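Bernholm Home Support
Ticket 199: Round table Vavus, white, rocks when loaded
Status: Solved
Opened: 14 Aug 2020
Product: Vavus round table, white top
Accessory: Lastik felt pads

Customer wrote:
Good morning. I bought from you the round table Vavus and I have a problem with it. When the table is empty it stands well. When I put a big box on it and open the box, the top goes down a little on one side, and when I lean on the other side it comes back. It makes a small knock each time. The floor is wood with a shiny finish and I am worried for the finish also.

What I tried until now:
- Tightened the screws under the top with the key from the package. Small improvement, the knock stayed.
- Turned the table by a quarter. The knock moved with the table, so I think the floor is not guilty.
- Put folded paper under one foot. The knock stopped, but the paper slides out when we move the table for cleaning.

Please tell me if I need a new foot or if the base can be adjusted.

Support replied:
Thank you for the clear list. Please check the center plate, where the column meets the top. It has 4 bolts, and they should be loosened first and then tightened crosswise, a little each time. If one is pulled fully before the others, the plate sits at a slant. Please do this with the table upside down on a blanket.

Customer wrote:
I did it as you described. One bolt was much deeper than the others. After this the top is level and there is no knock with the big box. There is still a very small movement if I press hard at the rim with my hand.

Support replied:
A small movement at the rim is normal for a table with one column. If you still have it at the feet, use the Lastik pads, size 11, one under each foot. Clean the feet before with a dry cloth and wait one night before you load the table.

Customer wrote:
Pads are on. The table does not slide on the shiny floor anymore and it is quiet. I ask you only to write in the manual that the bolts must be tightened crosswise, I did not find it there. The ticket can be closed.

Support replied:
We sent your note to the people who write the manual. Closing as solved.

Tags: Vavus, center plate, rocking, wood floor

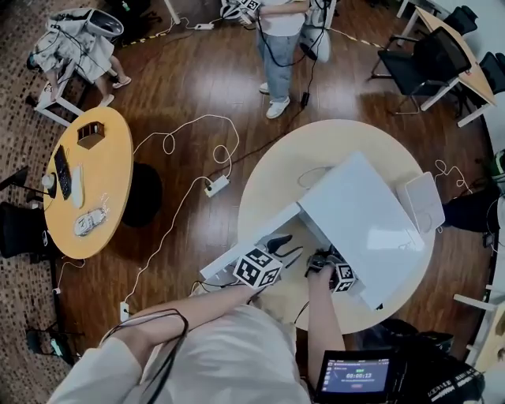 Reading time: 2 minutes

The Vavus is the white table with the big box open on it. The yellow wooden table on the left is an older one from Lacson and had no problem.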